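Clear storage box with latches, lid does not want to stay flat
Forum: Home Storage and Small Spaces

nicanor_y
Hello everyone. I moved in March to a smaller apartment and I put all my winter things and cables in clear plastic boxes with a ribbed lid and black latches. I bought three of them, from Lultex. They are good boxes, I can see what is inside without opening. But I have two questions.

First, how do you put a label on a lid with ridges? The paper label falls after some days, the glue touches only the top of the ridges. Second, is it normal that one latch is much harder to close than the other?

Thank you in advance, Nicanor Yáñez

jesov_attic
Welcome. For the latch, check first that the lid is sitting inside the rim on all sides. If you close one side completely and only then go to the other, the lid moves a little and the second latch must pull it back. I press in the middle with my palm and close both together.

nicanor_y
I tried it now with both hands and it is better, thank you. Still a bit hard on one side, but I don't need a hammer anymore.

For the label I have now white tape across the ridges, on the left part of the lid. I have not written on it yet. 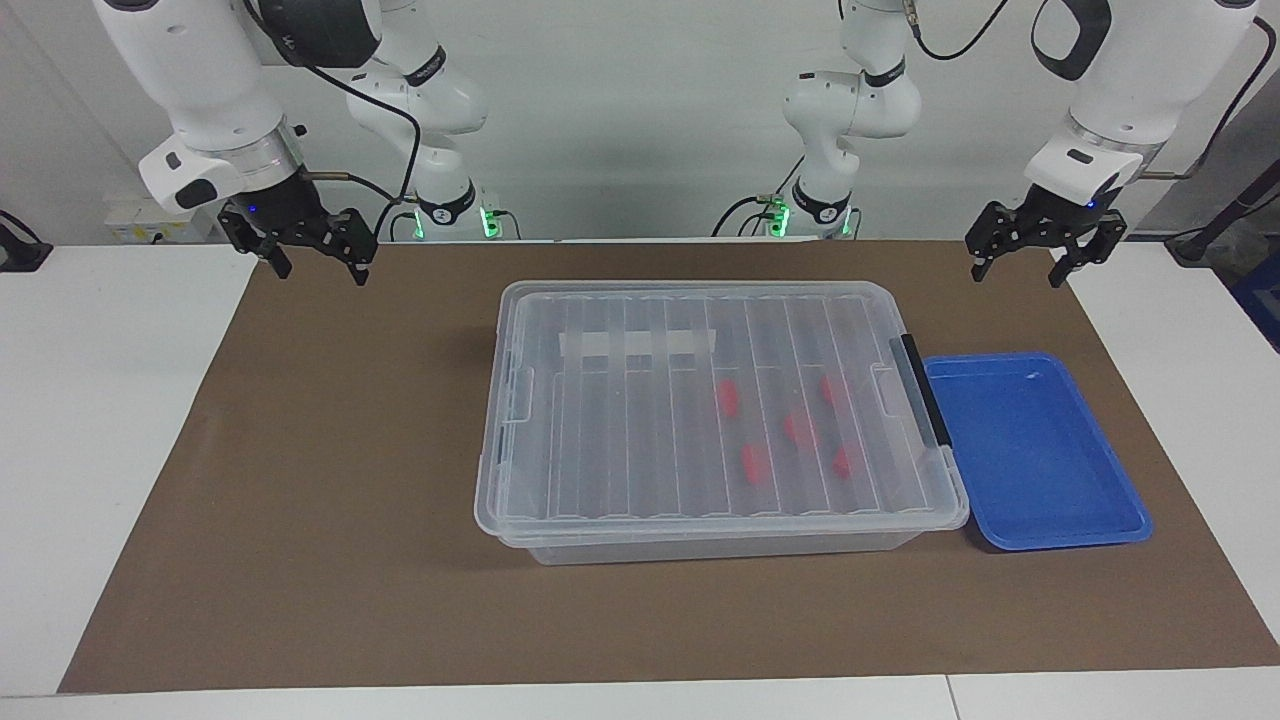
Howard Clegg
Tape on the lid is fine until you stack them, then you can't read a single one. Put it on the short end of the box, where the plastic is smooth. I learned this after I filled a whole closet.

nicanor_y
It is a good point, but my boxes will be on a low shelf, one next to the other, and I look at them from the top. For me the end is the side which I don't see.

bluekettle
I agree with Nicanor. Low shelf, label on top. Under the bed, label on the end. There is no one rule for all.

Howard Clegg
Until you move again and stack them in a van. Put two labels and we can all be happy.

jesov_attic
About the glue: clean the lid with a little alcohol and let it dry before you put the tape. Then push it down between the ridges with a fingernail or the back of a spoon. My tape from Nalero stays on for more than a year in this way. Paper labels I don't recommend on this kind of lid at all.

bluekettle
And write before you stick it! With the ridges under the marker my letters look like I wrote them on a bus.

nicanor_y
Too late for this one, but I will do so with the other two. Do you write the contents, or only a number?

Howard Clegg
Number, and a list in a notebook. I am at box 106 now, counting the garage. Contents change, the number doesn't.

bluekettle
Contents. I would lose the notebook.

nicanor_y
I have only three boxes, so I think I will write "cables" and go to sleep. Thank you all.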